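Wotura Banquet Station Kit: Set-Up Guide
Section 4: Loading the tubs and laying the first setting

Before you start, read Section 3 and find a table that doesn't wobble. If yours does, the folded napkin under one leg is not an approved Wotura accessory, though we know you are going to use it.

You will need the large white tub, the smaller utensil trays, one black serving tray per guest, and the tableware. We write this guide around the Sterari square set. Other sets will fit if they stack, and most things stack if you are patient with them.

4.1 Loading the white tub

1. Set the tub at the left end of the table. Left-handed crews may reverse everything in this section, including the diagrams in Section 6, for which we apologize.

2. Put the square plates in first, toward the back wall. Keep the corners lined up. A stack that starts crooked stays crooked.

3. Put the small bowls or dishes in front of the plates. The two stacks may touch. They may not be combined, however tidy it looks at 5 p.m.

4. Stop when you can no longer get your fingers under the top piece without scraping your knuckles on the rim.

CAUTION: Do not carry a loaded tub by one side. The rim is rounded for comfort and has no opinion about your feet.

4.2 Filling the utensil trays

5. Place the blue tray to the right of the tub. Soup spoons go in this one. Heap them. We tried asking people to line them up in an earlier edition and received letters.

6. Place the brown tray next. Chopsticks go in this one, all facing more or less the same way if you can manage it.
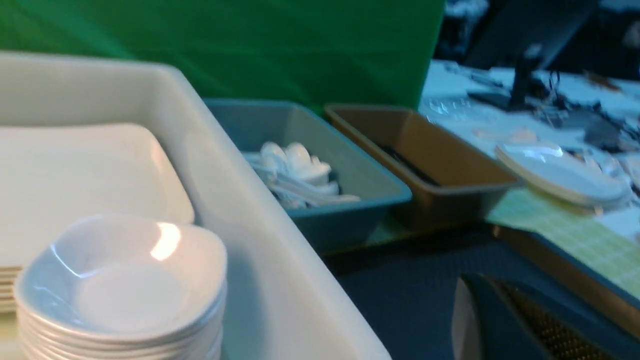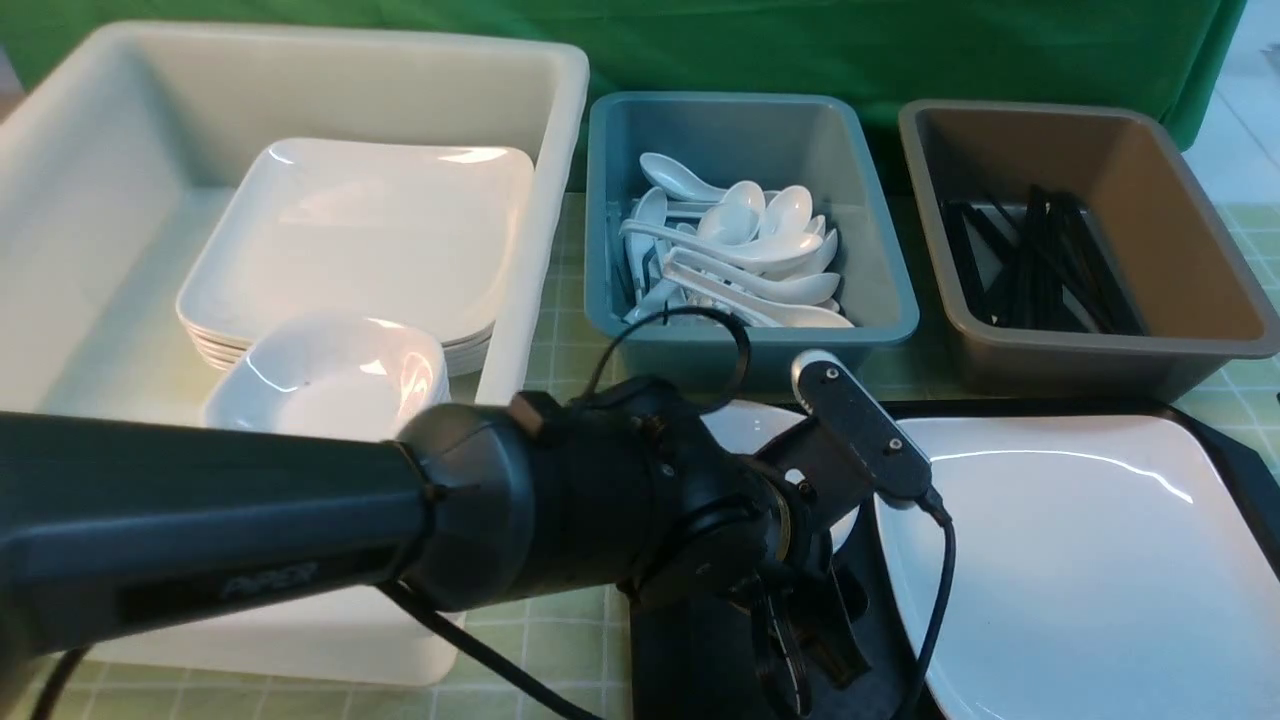
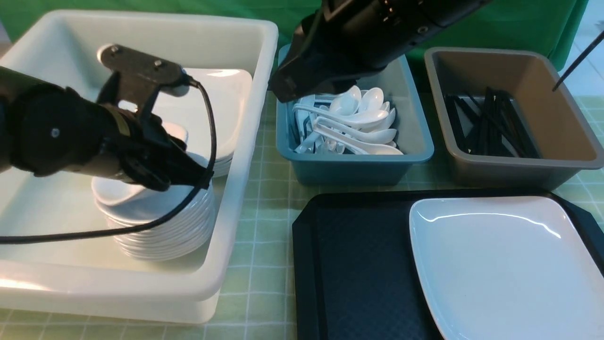 4.3 Laying the first setting

7. Put a black serving tray in front of you with the long side nearest your stomach.

8. Lift one large plate by opposite edges and set it on the tray. If two come up together, separate them over the tub, where the drop is shorter.

9. Add a bowl, one spoon and 2 chopsticks. Check that it is 2. Guests who receive 3 never complain, and you will run short by dessert.

10. Compare the setting with the house plan. Where the two disagree, the house plan wins.

NOTE: A practiced crew lays 30 settings before the tub needs refilling. A new crew lays fewer and talks more. Refill when the plates are down to the last few, before someone has to reach for the bottom.

4.4 Large events

For up to 530 guests, run a second station on its own table. For 1,000, see the Piltach Extension Supplement, then see your manager about extra hands.

Replacement trays are ordered under the Jurić color code printed inside the back cover. "The blue one" is not a color code. Continue to Section 5, Clearing and Restacking.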